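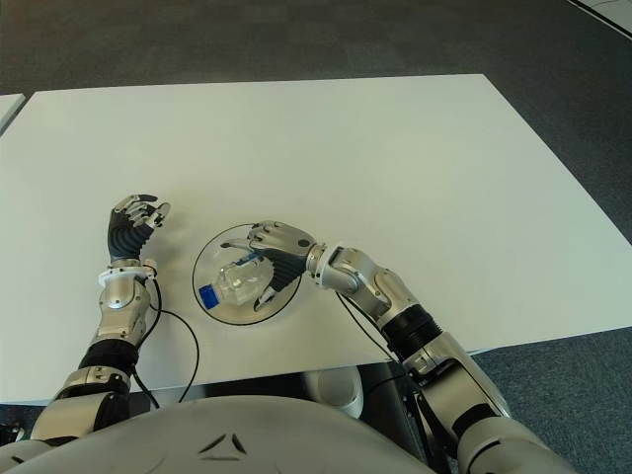
Montri Khamphan wrote in to ask why the stop button rule comes before the gripping rules, when most of us get it the other way round on day one. Fair point Montri. Stop button first, always. You can re-do a grip.

Gallery page for the Vida bench rules, then. Short one. Been meaning to put this up since May and kept getting asked for it, mostly by the Breltmont lot who are writing their own version. Full rules are in the binder, the 7 page one, not the old Stelero handout (please bin that if you've still got it, the speed limits in it are out of date).

What the rules cover, quickly:

Clear table before any run with both arms. Mugs, pens, phones, all off. Only the objects on the task sheet stay.

Bottles: caps done up tight, checked by hand before the run. Crushed ones get swapped out. A few dents fine, a split not fine.

Hand with no job in the task keeps off the table and stays open. Don't park it in a fist, the fingers have to be checked from where the operator stands and you can't do that with them shut.

Cables. Enough slack for the full reach, never wrapped round the forearm. Look at them at the start and again at every pause. If one snags, stop, don't try and steer out of it. We had 2 snags last spring and both times somebody tried to steer out of it.

People: 2 at the bench, one driving, one on the stop. The one on the stop does nothing else. No typing up notes, no answering the door.
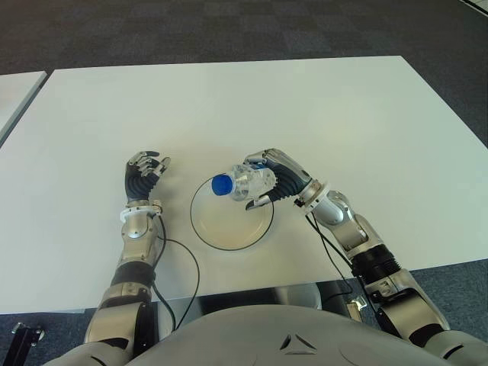 Bottle on its side in the right hand, blue cap to the left, plate underneath. Left hand open and empty.

Lifts over a plate or tray: keep them low. Rule says go up only as far as the task needs, then pause, then carry on. Tibor Gál wants a proper height written in and he's probaly right, it's down for the next revision.

Dropped objects stay where they land untill the arms are stopped and the person on the stop says clear. Out loud. Nodding doesn't count. After 3 drops of the same object the session ends and the grip settings get looked at, no "one more go".

Log sheet gets filled in before anyone leaves the bench. Drultel want the sheets kept with the run files so same folder, same name as the run please.

More pictures when I get a minute. Corrections to me, comments are open underneath.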